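Search projects Enter keywords Go

Desktop Refurbishment for Shared Study Rooms: Project Report
Sum-yee Su and Man-lok Kong
Last updated: October 2021

1. Purpose

The Rirel project examined whether retired desktop computers could be returned to use in the study rooms at Mahawong. The department made 15 machines available, together with a parts budget of 2,000 dollars. Of this, 1,317 dollars was spent, chiefly on memory and replacement drives.

2. Method

Each computer was entered in the project register before any work began. The mains lead was disconnected and the case laid on its side for removal of the side panel. Dust was cleared with a soft brush. Cable positions were noted on a paper form, as the older cases differed considerably in layout.

Man-lok Kong was responsible for dismantling and Sum-yee Su for testing and records. Processor coolers were cleaned separately and fitted again with fresh thermal paste. Replacement drives were supplied by Karkus.

3. Observations

Cabling proved to be the slowest part of the work. Data and power leads share a narrow space between the motherboard and the drive cage, and a lead placed badly at this stage had to be rerouted before the panel would close. 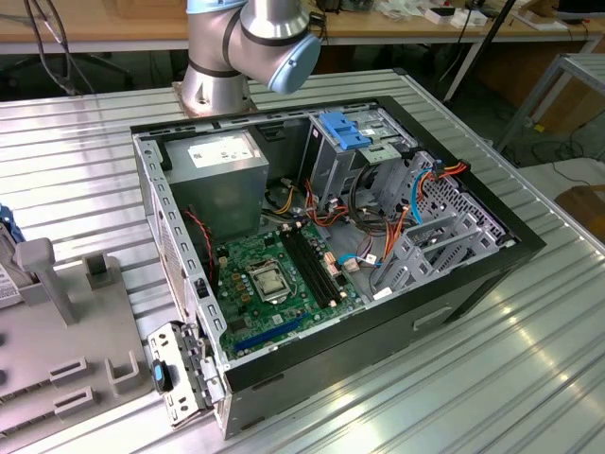
The register form was revised in February to include a separate line for each drive lead. Average working time per computer after this change was 33 minutes, excluding software installation.

4. Further work

Two power supplies await replacement. The authors recommend that the Zarko storage cabinet be labelled by part type before the next group begins.

Contact the project office | Copyright Rirel Project | Back to top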